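¿Cómo se cuentan los votos?

Cuando hay elecciones, los mayores de edad eligen a quienes van a gobernar. Cada persona marca una papeleta y la mete en una urna. El voto es secreto: no hay que decirle a nadie a quién has votado.

Imagina un pueblo llamado Vuma, donde viven 3466 personas que pueden votar. Hay dos candidatos a la alcaldía: Joyce Urio y Kipchumba Ndung'u. Las votaciones terminan a las ocho de la tarde y entonces se cierran las puertas.
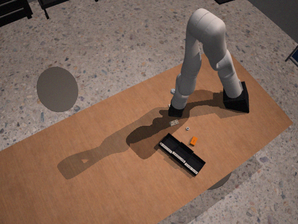
Después se abren las urnas. En cada mesa electoral, unos vecinos sacan las papeletas una por una y leen el nombre en voz alta. Otros lo apuntan. Los partidos pueden enviar a alguien para mirar que todo se haga bien.

¿Qué es un voto nulo?

Es un voto que no vale. Por ejemplo, si alguien marca los dos nombres, no se sabe a quién quería elegir. En Vuma hubo 24 votos nulos.

¿Y un voto en blanco?

Es el de una persona que va a votar pero no elige a ningún candidato. En Vuma hubo 40.

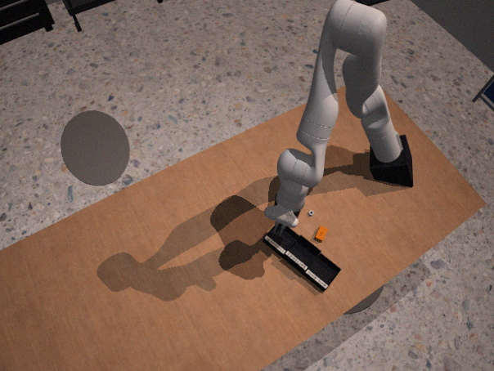
Un brazo robótico blanco sobre una mesa de color marrón claro.

¿Quién gana?

En Vuma gana quien tiene más votos. Joyce consiguió 1578 y Kipchumba, 1502, así que Joyce será la alcaldesa. Las demás personas no fueron a votar.

Si un candidato cree que hay un error, puede pedir que se vuelvan a contar las papeletas. Por eso se guardan durante un tiempo.

Palabras difíciles
Papeleta: hoja donde se marca el voto.
Escrutinio: recuento de los votos.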